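Simulated tabletop demos: wrist views are mostly shadow and gripper, keep or drop?
Posted in Data Collection, October 25, 2025

Gronanby
I am collecting pick-and-place episodes in simulation for an imitation policy. The table is white, the props are small household items, and each episode stores wrist views plus one wider view. I have 3045 episodes so far. In many wrist frames the gripper housing covers a large share of the view and much of what remains is pale tabletop and overlapping gray shadow.
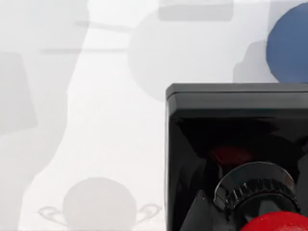
Validation loss is fine, but the policy drifts sideways in the last stage of the approach. My filter currently drops any episode in which the target is occluded for more than 2 seconds, and that removed 208 of them. Should I be filtering at all, or changing the lighting and recollecting?

Esport
Just recollect with the shadows off. Fixed it for me.

Henríquez
I would not turn the shadows off if the policy is ever meant to leave the simulator. Drift near contact usually has a cause in the data, and the occlusion filter is a likely one: it discards the episodes where the fingers are close to the object, so the last part of the approach is underrepresented. Check in this order.

1. Plot the distance from fingertip to target for every frame you kept. A gap at the short end points to the filter.

2. Look at frames where a finger is beside the base of an object, and confirm that the action labels are aligned with them. An offset of one step matters little in free space and a lot at this range.

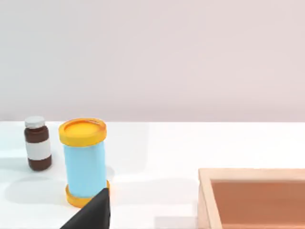
3. Randomize light direction per episode. With a fixed light, the policy can learn the shadow as a position cue – mine did.

4. Keep the wide view as a separate input with its own encoder. It supplies the layout when the wrist view cannot, including neighbors the fingers have to clear on the way to a grasp or a release.
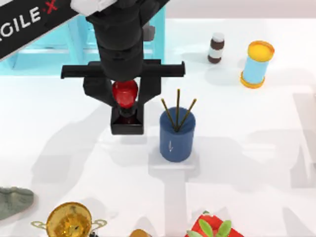

If you change the filter, change nothing else in the same run. I restored the occluded episodes and randomized the light together in March and could not tell which one had helped. Seven seeds per setting was enough to separate them afterward – fewer was not.

Gronanby
The distance plot has a clear gap at the short end. Rerunning with the filter removed and the lighting left as it was. The logs will go in the Drallcombe project folder when the seeds finish.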